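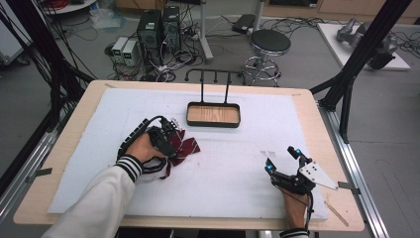 Jenő Takács asked after the August trip whether the Olero can be run by one person while the rest of the team is at the work site. It can. The filter is gravity-fed, and once the upper tank is full it needs no attention until the lower tank has to be emptied. His second question, on spare elements, is answered under Supplied Parts.

# Tevex Olero Group Water Filter

The Olero is a two-tank gravity filter for mission teams and other visiting groups housed in churches, schools or dormitories without treated water. It is sized for a team of 14 plus kitchen use. It has no pump and no electrical parts.

## Specifications

| Item | Value |
|---|---|
| Upper tank capacity | 14 liters |
| Lower tank capacity | 14 liters |
| Filter elements | 3, hollow fiber |
| Element life | 800 liters each |
| Prefilter | Stainless mesh, washable |
| Outlet | Lever tap, replaceable |
| Maximum water temperature | 50 °C |

Element life is stated for clear source water. Cloudy water shortens it. Where the source is a river or an open cistern, let the water settle overnight in a separate bucket and draw from the top.

## What It Removes

The elements retain bacteria, protozoa and sediment. They do not remove viruses, salt, fuel or dissolved metals. If the host congregation reports a viral risk, dose the lower tank with chlorine according to the tablet maker's label and wait the full contact time before serving. Do not dose the upper tank. Chlorine degrades the potting compound at the base of each element.

## Setup

1. Stand the lower tank on a level surface high enough to get a pitcher under the tap.
2. Screw the elements into the upper tank hand-tight. A wrench will crack the collars.
3. Seat the upper tank and drop in the prefilter.
4. Fill, run one full tank through, and discard it.

Flow is slow for the first fill while air leaves the fibers. If it stays slow, lift out the upper tank and backflush each element with the supplied syringe, using filtered water only.

## Supplied Parts

- Upper and lower tanks, nested for transport
- Three elements, capped
- Prefilter and lid
- Backflush syringe
- Tap with two spare washers

Spare elements are sold singly under the Juhász label – same thread, same collar. Teams staying longer than one rotation should carry a full spare set. Elements that have been wet must not freeze, so keep them in cabin baggage on winter flights home.

## Leaving the Unit Behind

Many teams hand the filter over to the host church. Pekdale can ship replacement elements to the receiving address if the serial number is transferred before departure. The form is in the lid pocket and needs a signature from both parties. Warranty cover continues under the new holder for the remainder of the original term, tap and washers excluded.

Orders for team departures are packed at Pekdale and close at 3 p.m. for same-day dispatch.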